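Do you need a sourdough subscription? I looked into it

My brother-in-law Digby Tomoana has started getting his bread by subscription. A loaf turns up every Friday in a paper bag with a sticker on it, and the sticker tells him the name of the starter. The starter is called Jokeritz. I have asked several times why a starter has a name and I still haven't had an answer I'd accept from a child.

He pays 56 dollars a month for this. That's four loaves, five if the month is kind. I can walk to the shop on the corner and get a sliced white for a fraction of it, and nobody emails me afterwards to ask how I felt about the crumb.

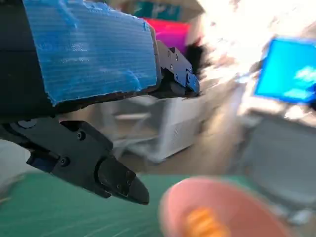
I did read the emails, because Digby forwards them. They're very big on the idea that modern bread is making us ill, and very light on who found that out. One of them said slow fermentation "unlocks" the grain. I wrote back asking what was locked in there. A person called Danylo Hutsuliak replied, politely, with a link to another page on the same website, and that page also said unlocks.

To be fair to the bread, I ate some. Digby brought half a loaf over and we had it toasted, with butter and the end of the marmalade. It was nice. It was chewy, it had a proper crust, and I had sore gums until dinner time. Would I know it from the loaf at the Saturday market, which has no name and no sticker? I doubt it, and I'm fairly sure Digby wouldn't either.

So I proposed a blind tasting. Three loaves, same toaster, same butter, eyes shut. Kai-wen Ng and Chia-hao Yuen from next door agreed to come if there was soup as well. Digby said he'd think about it, and in April he was still thinking about it.

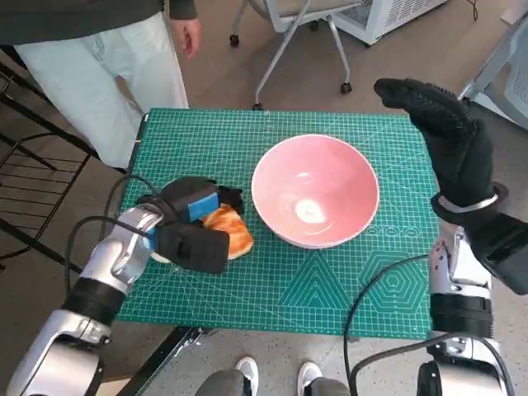
The bowl on the mat

Then there's the make-it-yourself crowd, who I'd assumed were the sensible ones. Pin-yu Yu lent me a book on it, and the first loaf doesn't appear until page 118. Before that it's all flour and water and feelings. You're told to throw out half your starter every day, and then there's a whole chapter on crackers so you won't feel bad about the half you threw out.

I lasted six days. My kitchen is cold, the jar grew a grey liquid on top, and the book said this was fine – the book says everything is fine. I've since worked out what I spent on rye flour, a basket and a special blade for scratching the top, and I could have bought a lot of sliced white. 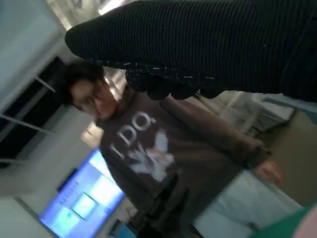
The "I DO" jumper.

What bothers me isn't the price so much as the tone. Bread used to be the thing you had while you were waiting for the meal. Now it's a journey, and there's a waiting list with 173 people on it, or so the email says. I'd like to see the list.
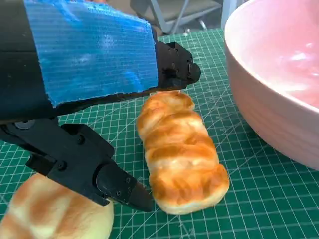

My own toast routine hasn't changed in years. Two slices, medium, eaten standing up. I don't own a bread board with a groove in it or a linen bag that lets the crust breathe. I'd sooner cut a loaf on a green craft mat, the self-healing sort, than pay what the homewares shop wants for a slab of olive wood, though I suppose someone would tell me I was spoiling the crumb. Digby has the olive wood, and he oils it.

He's renewed for another year, by the way. The tasting is still on if he ever says yes, and I'm supplying the butter.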